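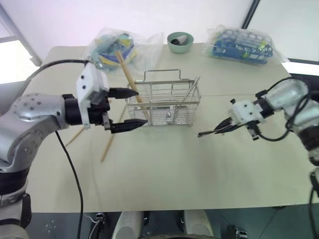
*Words by Wamarov – home cook and keeper of this blog*

Tuesday, September 28, 2021

I promised to write this post in February, and then the winter came and I was lazy. So, the wire basket.

I bought it from the market in Jibrin, from a stall that sells used kitchen things. It is stainless steel, rectangular, with thin bars on the sides and on the bottom, and the handle folds. I paid 100 for three baskets and a colander with one foot missing. The other two baskets hold onions and garlic. The third one stood under the sink for a long time, and I did not have a purpose for it.

My problem was the drawer. In our kitchen all long and thin things live in one drawer: chopsticks, skewers, the metal sticks for stirring, one knitting needle which I use to test cakes. When you open the drawer fast, they roll to the back. When you close it, one of them stands up and blocks everything, and then you need a ruler to push it down through the gap. I have done this many times, also with guests waiting for dinner.

A friend told me to buy the organizer from Druren, with the bamboo compartments. I looked at it. It is a beautiful colour, but the compartments are too short for my skewers, so the skewers would lie on top, and we are again at the beginning.

Then I tried the basket. I put it on the long beige table and started with only a few pieces, to see how they behave. A wooden chopstick leans very nicely from the front corner, and its end comes up high over the rim, so it is easy to catch with the fingers. The thin metal stick stands at an angle and comes out only a little at the back corner. I was afraid the sticks would slip through the bottom when I lift the basket, so please check this at home before you carry yours across the room. If your grid is too wide, cut a piece of thin cork and lay it inside.

Some small things I learned:

- Put the wood and the metal on different sides. The metal ones are heavier and push the chopsticks down.
- Sharp ends go down, always. I have a small scar from a skewer.
- Leave the handle up while you fill the basket. When it is folded, it gets in the way of the long pieces.
- Chopsticks should be fully dry. Mine got grey spots in a closed jar, and in an open basket the air can go through.

I washed the basket first with hot water and the Jullance soap, the one with the lemon smell, and an old toothbrush for the places where the bars cross. It took longer than I wanted. After this I wiped every bar with a dry cloth, because our water is hard and leaves white marks.

The drawer is now for tea towels. I still have to find a place for the rolling pin – it is too heavy for the basket, and my husband wants to hang it on the wall.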